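Folding for the machines

I have been putting this post off, mostly out of politeness. Duyên Lâm was kind enough to let me spend a day at Mudunley and have a go myself, and it feels a bit rude to come home and write that I am still not convinced. But she did say to write what I thought, so I will.

If you read my earlier moan about the Droltar demo, you know where I start from. A man on a stage told us that their arm had "learned to do the laundry". What I saw was one towel, on one table, folded very slowly, with a cut in the middle of the video. I asked Clive Lockwood afterwards what happened to the attempts before the cut and he changed the subject to lunch.

Mudunley is more open than that, I'll give them that much. They don't pretend the robots pick this up by themselves. People do the job first, over and over, holding a gripper in each hand so that what gets recorded is in terms of jaws and not fingers. You open, you close, you pull, you let go. Do it enough times and the robot is meant to have something to copy. They were after 3000 folds for the first round. My share was 33, and I was told that 10 of those would probably be thrown out for being too hesitant.

Well, I was hesitant. Try folding a shirt with two clamps. You lose all the small things your fingertips do without asking you, like feeling whether you have one layer or two. I kept grabbing both. Then you start to cheat – you set the cloth down a certain way because you know it suits the jaws, and by the tenth go you have a neat little routine that has very little to do with how anyone folds clothes at home.

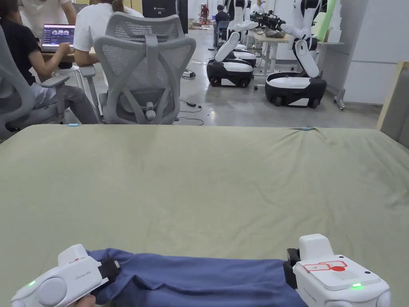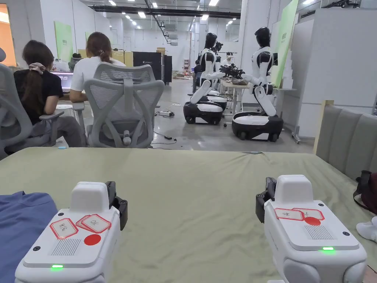
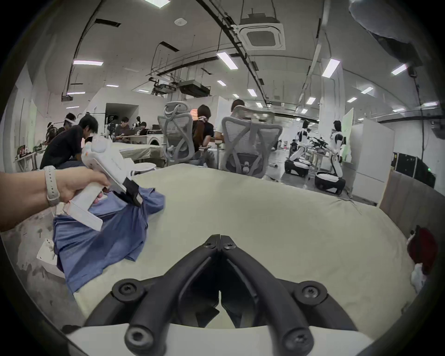 That routine is my main worry. Duyên says variety is the whole point, that they want different people and different habits, good folds and so-so ones. Fine. But everyone I talked to had been taught by the same person on the same morning, and we all ended up doing it her way. You could call that good training. You could also call it copying one woman's folding 3000 times and being surprised when the robot can't cope with my mother's airing cupboard.

The other thing I keep chewing on is the effort. People talk about automation as if the work goes away. What I did was work. It was dull, my thumbs hurt, and my shoulders were stiff the next day in a place I didn't know I had muscles. Somebody has to do this for shirts, and then for trousers, and then I suppose for fitted sheets, and good luck to them with that one. When I asked how much of the shirt data would help with the trousers, I got three different answers from three people. None of them was silly, but they can't all be right.

Then there is the question of remote control. Loltari, who do something similar, have gone the other way and put the person in a headset steering the real arms. Đinh tried both and went back to the hand-held sort, I'm told because people got tired more slowly. I have no opinion on which is better. I only notice that both camps speak with total confidence, and that neither has yet shown me a pile of mixed washing going in at one end and a folded pile coming out at the other, with no cuts.

To be fair to the place, I liked it. People answered questions when I asked them, including the rude ones. When I said that a child of eight could learn to fold a shirt from watching it twice, Duyên agreed straight away and said that was why it was interesting. I had no reply to that at the time and I still haven't got a very good one.

So I'd put myself down as a doubter who had a decent day out. Duyên has promised to let me bring a bag of my own clothes next time, unironed, socks included, and I mean to hold her to it. If they let me film the whole thing from start to finish I'll put it up without touching it.

Comments are open again, by the way. I had to clear out 103 adverts for roof repairs first, so if yours went with them, sorry, please post it again.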